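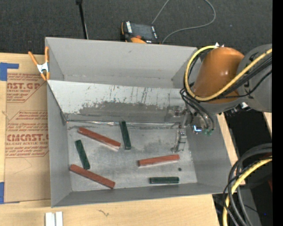 Keeping a Household Paper Archive: Notes for the New Year

2024-01-05

Readers of this journal will recall that I undertook last March to bring the family papers at Stillthorpe into a usable order. The work is now sufficiently advanced for me to set down the principles adopted, in the hope that they may assist others who have inherited a similar quantity of correspondence.

The papers came to me in 14 boxes, most of them unlabelled. They comprise letters, school reports, receipts, two account books kept by my grandmother, and a long run of parish newsletters which had been retained for no purpose I have been able to establish. Yayra Ankrah, who has greater experience of such matters than I, advised that nothing should be discarded during the first reading. I followed this advice with one exception, namely the newsletters, of which a single year has been kept.

Arrangement

The papers are arranged by the person who received them and, within that, by year. Arrangement by subject was attempted and abandoned. A letter from Badimmont concerning the sale of the orchard also contained news of a christening and a complaint about the trains, and could properly have been filed under any of the three.

Undated letters are placed at the end of each person's run. Where the postmark survives, the year is written in soft pencil on the back of the envelope. Ink should not be used, and adhesive notes are to be avoided, as they leave a mark on older paper.

Storage

Metal clips, pins and rubber bands have been removed throughout. Folded sheets have been opened flat wherever the paper would bear it. The folders are kept in the back bedroom, which is the driest in the house. The loft was considered unsuitable in view of the summer heat.

Access

Members of the family may consult the papers by arrangement. Dela Addo has already made use of them in tracing the Bawa side of the family, and has supplied names for 33 persons who were previously known to me only by their initials. A written list of the folders is available on request, and corrections to it are welcome.

The second account book remains to be read. Several pages have stuck together, and I do not propose to separate them without proper advice.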